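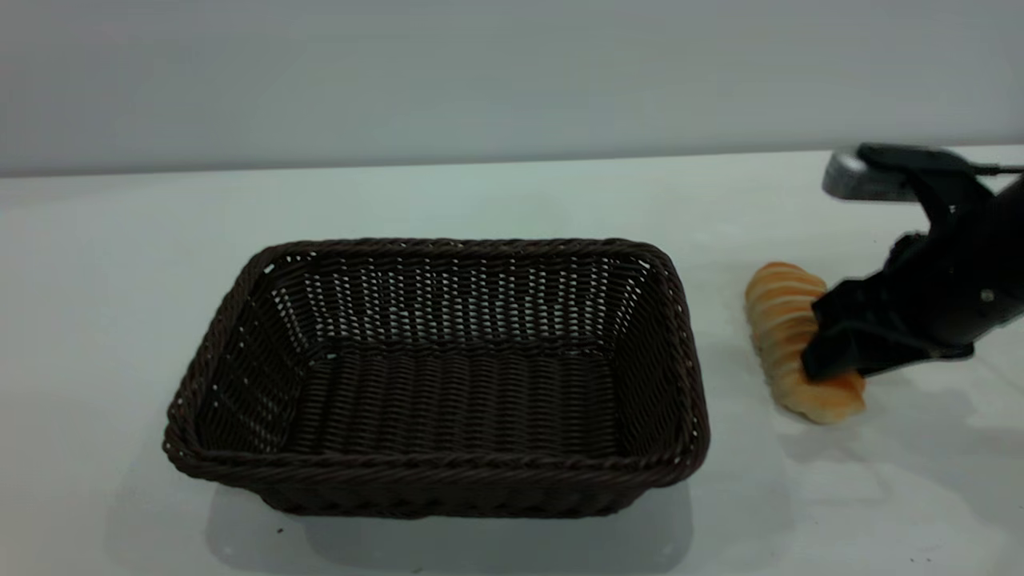 June 16, 2020

Hi Teresa,

Second update on the Frade project, a bit longer than the March one because we finally have something to show for your money!

The short version is that we're at 100 good demonstrations of the bread task, and the next 50 should go a lot faster. The first stretch was slow going. Leonor Bastos did most of the driving, and she and I spent far too long arguing over what counts as a good run (does a roll that lands on its side in the basket pass? We settled on yes, as long as it's all the way in and the crust isn't squashed). Once we'd written that down we went back over the early recordings and tossed 9 of them, mostly for long pauses where one of us was dithering over the grip.

Every run is the same simple job: pick the roll up off the table and put it in the wicker basket. We shift things around between runs so the model doesn't just memorize one spot. The roll gets turned to a new angle, the basket goes left or right, and the arm starts from a different height. I've been keeping a sheet of the starting positions and there's a clear hole in it, too few with the roll close to the back wall, so that's where the next batch will go.

Grip has been the fiddly part. The ridges on the roll are lovely for the fingers if you come in across them, and pretty hopeless if you come in along them. Leonor's better at this than I am. Her runs are smoother and shorter, and I'd like to pay her for an extra day a week if you're okay with me moving that out of the travel line (we're obviously not going anywhere this year).

The dark basket on the white table is giving us some grief too. The auto exposure on the overhead view kept hunting, so we've locked it and redone the lighting. Colours look steadier to me now, but I haven't trained on the new recordings yet and won't promise anything.

On the software side, we moved the logging over to Rovix. It took roughly nine days, more than I'd budgeted, and the old files still need converting. Ulberg have offered us some disk space while we sort that out.

Still to come: the back-of-table batch, a first training run, and a second basket in a lighter colour if I can find one the right size. I'll send the spending sheet separately once Elereo's invoice turns up.

Give me a ring if you want to go over any of it.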